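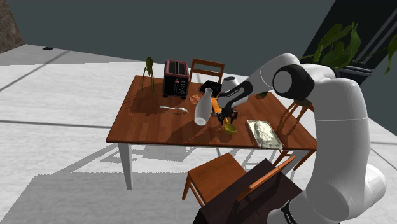

Thursday, September 7, 2023

Stayed up way too late with Ostier again. I told myself I'd do one run through Cutetthorpe before bed and then it was ten past one and I was still poking around the flooded chapel, looking for the sixth bell. There are 6 in all and you need every one before the ferryman will even talk to you. Divina (Quiambao, the other one's still on her farm game) reckons the last is behind the organ. I've hit every pipe on that organ. Nothing!

Did finally beat the Lamplighter though, on 153 health and no potions - so pleased with myself I made toast to celebrate. He has a horrible move where the colour drains out of the whole screen and you've got to dodge by sound. Lovely slept through all my yelling, bless her.

Checked the save file and I've done 174 hours since March. Not telling Mum that.

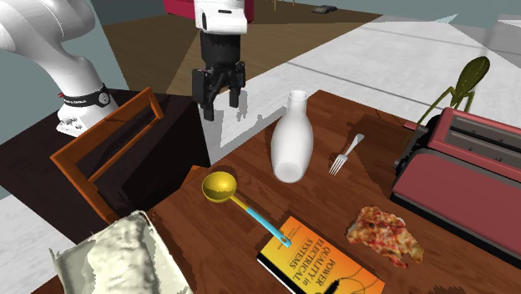
Later, after tea

Ayantu rang and we argued for ages about the ending. She thinks Dina was the drowned queen all along, and I think Dina's only wearing her crown, otherwise why would she charge you 600 shells to look in the mirror? A queen wouldn't haggle. Ayantu says I've skipped half the letters in the customs house and she's probably right, I never read letters in games.

So tomorrow it's back to the customs house for me, then the organ loft again, and I'll try ringing the bells from the harbour end first. Need to buy milk too.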